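Reports > Small grants > Niltby bedrooms, second progress report

8 min read

Progress report to the Vincze Fund
Prepared by Yến Thái, project lead, Niltby Furnished Rooms
19/08/2023

Since our last report we've gone from one finished bedroom to six, and I'm delighted with how they look. When you visited in January the upstairs rooms had bare bulbs and a mattress each, and the landing was full of flat boxes that we had to climb over to reach the bathroom. All six rooms now have a bed, somewhere to hang clothes, a fan, bedding and a door that shuts properly (the last of these took longer than all the rest put together, of which more below).

What the grant was for

To remind anyone reading this who wasn't at the first meeting: the grant pays for furnishing the bedrooms on the upper two floors at Niltby, and for setting up a clothes and linen routine so that each room can be made ready between one stay and the next. It doesn't cover the kitchen or the roof, though we did try to sneak the landing carpet in and you very kindly let us.

People stay with us for short spells, usually while they are between homes. They often arrive with one bag. The rooms are small and there's no getting round that, so a lot of our thinking has gone into what you can put in a small bedroom without making it feel like a store cupboard.

Beds and bedding

We settled on wooden beds throughout. The metal ones we'd been offered were free, and I was tempted, but two of them squeaked so badly in the trial room that Heino Dambrauskienė, who fits out the rooms with me, said he could hear them from the yard. The wooden ones are heavier to shift and much nicer to sit on the edge of while you put your socks on. Several came second-hand through Skorkisano and needed a rub down and new bolts. Heino did the lot over a fortnight in the back shed with the radio on.

For bedding we had originally planned plain white all round, as it can all be boiled together. We bought one batch of plain white and it made every room look like a clinic! So we changed course and went for colour: stripes, cartoon animals, big flowers, whatever was cheerful and sturdy. I know this was a departure from the plan you approved and I did ring about it at the time. The feedback has been lovely. One mum told me her son chose their room purely by the quilt, and he has since tried to negotiate taking it with him.

Quilts are washed between stays, or sooner if they need it. Pillows get a cover and a protector under that. We're short of protectors at the moment and I've put this on the list at the end.

Clothes: hanging and putting away

I want to spend a bit of time on this part as it's where we changed our minds the most. The first plan had a wardrobe in each room. Heino built one up in room two, and once it was standing you could open the wardrobe or the bedroom door but not both. We took it down again the same afternoon. It's now in the linen room on the ground floor, where it holds the spare blankets and is very happy.

After that we tried hooks on the back of the door. These were fine for a coat and hopeless for anything else, as the pile got so thick that the door wouldn't open against the wall. Then we tried a rail on wheels, which was borrowed so often by people drying their washing that it was never in the room it belonged to.

What has worked is the branched stand. It takes up hardly any floor, it can go beside the bed or in a corner, and you can hang things at different heights, so long items go at the top and small things lower down. It's also quick to clear. When a room is being turned round, you can see at a glance whether anything has been left behind, and we have had far fewer forgotten scarves and cardigans in the lost property box since we switched.

There are drawbacks and I'd sooner put them down here than have you find them on your visit. A stand is only as steady as the way it's loaded. Put every heavy coat on one side and it leans. We now have a short note in each welcome folder asking people to spread things out, and Heino has weighted the foot of the two that stood on uneven boards. Thin fabrics slip off smooth hooks, too, so we've asked for anything floaty to be hung by its loop or put over two hooks. It sounds fussy written down and takes no time in real life.

Folded clothes go in a box under the bed. The boxes came from Stalletti, and I'd have them again – they slide easily, the lids stay on, and they fit with a hand's width to spare.

The getting-ready routine

This is the bit I'm proudest of. In January a room took us most of a morning to turn round, largely because we kept going up and down the stairs for things we'd forgotten. We now work in pairs and in the same order every time: window open, bed stripped, clothes and cloths sorted, surfaces wiped, bed made, stand tidied, fan checked, window shut.

Sorting the clothes and cloths was the slow step. We used to throw everything into one sack and deal with it downstairs, and of course that meant handling each thing twice.

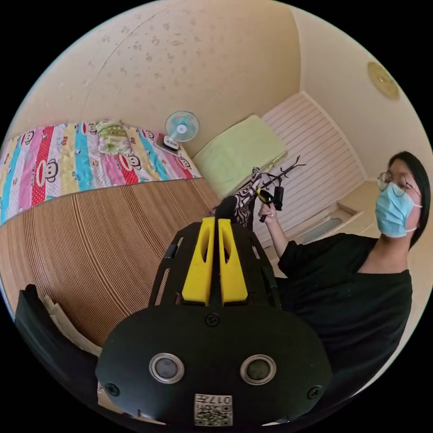 Now it's done in the room, straight away. Anything that belongs on the stand goes back on the stand, bed things are folded and laid on the bed until the pair have agreed where they live, and only the real washing goes down. Masks are worn for stripping and dusting by anyone who wants one, and I do recommend it for the rooms at the front, where the road dust gets in even with the window closed.

Making the bed comes after the sorting, so the mattress is our table for a while. We did have a folding table for this and it was a menace in such a tight space. Pillows go up at the headboard end early on and stay there out of the way. It's a small thing, but we used to spend an awful lot of time looking for somewhere to put a pillow down.

Every room is checked by a second person before it's marked as ready. The card on the door handle is turned over, and that's it.

Keeping cool

The fans deserve a mention. June was very hot on the top floor and we brought this purchase forward. We chose small ones that can be moved about by whoever is staying, and I had one complaint about noise, which was fixed by moving the fan off the drawer it was rattling. They need their blades wiped more often than I'd expected, so this has been added to the routine.

What has gone less well

The doors. Four of the six didn't close when we took the rooms on, and planing one side just made them stick on the other. Heino has rehung three, and the fourth needed a new frame. All four now shut with one hand, but this put us behind, and rooms five and six opened later than I'd promised you.

We also bought the wrong size of fitted sheet. They were for a deeper mattress and ballooned at the corners. The shop took back the unopened packs and the others have been cut down into dust sheets, so at least they've been used.

And I underestimated how much space spare linen takes up. The ground floor cupboard is full, and the wardrobe from room two is nearly full as well. I'd like to talk about shelving when we meet.

Money

We have £1,456 of the grant left. Of this, £1,000 is set aside for the landing carpet, which is on order. The rest is for pillow protectors, a second set of quilts for the front rooms, and the shelving if you're happy with that. Receipts are in the shared folder, sorted by room, with the carpet quote at the front.

Next steps

The carpet fitters need the landing clear, so we'll do the top floor first and shift everything down a level while they work. I've ordered 30 pillow protectors, enough to give each bed a spare with some over for the cupboard. Heino wants to fit a low shelf beside each bed for a glass of water and a phone, and he has made a trial one from offcuts that I like very much. It's in room three if you want to see it.

I'd also like to write the room routine out properly, with the order of jobs and the notes about loading the stands, so that new starters have something to follow on their first day. At present it lives in my head and on the back of an envelope pinned up in the linen room.

Please do come and see the rooms before the carpet goes down, or after, or both! They're so much better than anything I can put in a report. Ring the office number and one of us will put the kettle on.

Yến Thái

6 comments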